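Kitchen notebook, Nilbridge building
11 August 2018
Lower rack loading, continued from the Trokley entry 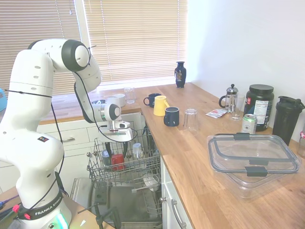

Lower rack out over the open door. Red cup near the middle, dark blue cup to its left, clear glass upturned at right, white plate at the front right.

Purpose: settle a loading order for the lower rack that works for mixed small loads. The Trokley layout assumed a full set of plates and does not suit what people in this building use, mostly cups and glasses with the odd plate.

Setup. Machine is the under-counter unit by the window. Door folded flat, lower rack pulled out to the stop before anything goes in. Loading with the rack halfway out was tried in the Bulov kitchen and dropped: the rear rows cannot be reached without leaning over the front ones.

Order used:
Rear items first, then the middle, then the front.
Cups go between tines, never on top of them.
Glasses upside down, with clearance on all sides. A glass touching a cup counts as a fault even if nothing chips.
Plates last, leaned into the tines at the front, face toward the center of the rack.

Notes on tine spacing. The tines on this rack are vertical and suit plates better than cups. A narrow cup drops between rows and stands straight. A wide one rides on the tips and tilts when the rack is pushed in. Measured the two widest cups from the Amegashie box; both ride up. They go in the upper rack from now on.

Rack travel. Pushing in quickly shifts anything that is not held on 2 sides. Slow push, one hand at the center of the front rail, gave no movement in 4 tries with the same load. Pushing from a corner skews the rack and it binds on the left runner. Runner wiped, no change. Probably wants a new roller.

Counter. Items waiting to go in should be kept on the back section under the blinds. The long butcher-block run is to stay clear for unloading. Water left standing on the wood raised the grain near the corner last October and it had to be sanded and oiled again. Put a towel down first.

Cycle log stands at 262. Filter is due for cleaning; last entry for it is illegible, so treat it as overdue.

Open points:
Where long black items go. Standing up at the back works but may block the spray. Compare with laying them flat.
Whether the glass position at the right leaves spots. Run the same load twice and check under the window.
Order the roller. Part number is on the sheet inside the sink cabinet door.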